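Setup notes for the Climell drawer cell: one white arm, one black parallel-jaw gripper, one wooden cabinet on a white table, all simulated. Maintained by Ah-rin Song and Mikkel Mogensen.

## Loading the cell

Start from the `climell_drawer` config and leave the arm base where it is. The cabinet is placed relative to the table, so moving the base breaks the approach poses without any warning in the log.

1. Load the table and walls first, then the cabinet.
2. Set the drawer joint to closed and let the physics settle for 600 steps.
3. Bring the arm to the `pregrasp` pose with the fingers open.
4. Run `check_contacts`. It should report zero contacts before the approach starts.

## Known faults

- **Finger slips off the handle.** Usually the pad friction has gone back to the default after a mesh update. Copy it again from `gripper_pads.yaml`.
- **Drawer jitters when pulled.** Raise the joint damping one notch at a time. Bjarke Steinarsdóttir's values from March are still the best ones for this cabinet.
- **Wrist hits the cabinet top.** The cabinet was loaded at the wrong height – reload it, don't edit the pose.

## After any change

Replay all 328 saved pulls. Up to 2 failures is normal. With 9 or more, roll back and tell Ah-rin before touching the solver settings.

Changes to the handle mesh need a new collision shape as well. Keep the opening in the loop when you make it; a convex hull fills it in and the fingers can't close on the bar.

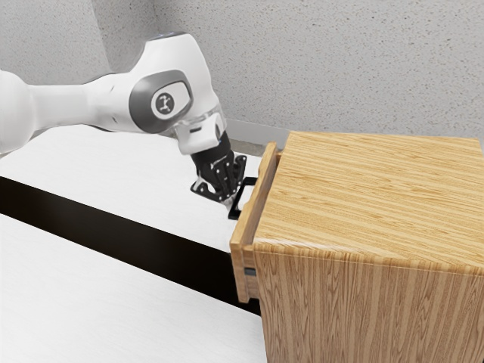
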